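Brendari Season Two: Your Questions

We get so many messages about the show (keep them coming!), so we've gathered the big ones in one place. Last updated May 12, 2024.

When does the new season start?

February! All 8 episodes go up on the same night, so clear your evening and stock up on popcorn.
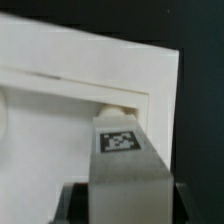

The first season came out weekly, and plenty of you loved the wait, but we can't say we miss the cliffhangers.

Is Captain Lynch coming back?

Yes, and in a much bigger part. Lynch gets 3 episodes set almost entirely on Rostidia, and the finale picks up straight from the harbor fire. 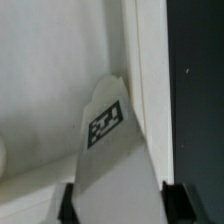

Borghild Hedlund wrote in to say she'd happily watch a whole season of Lynch arguing with the harbormaster. So would we!

Who got the part of Durnero?

The studio hasn't told anyone yet. It saw 586 actors for the role, and the name comes out with the first trailer.

Can fans go to the premiere?

You can! The theater has 2,275 seats and the balcony is set aside for fan club members, drawn by lottery.

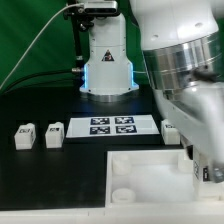
One reader asked whether members can bring a guest. Each winner gets a pair of tickets, so yes, bring a friend.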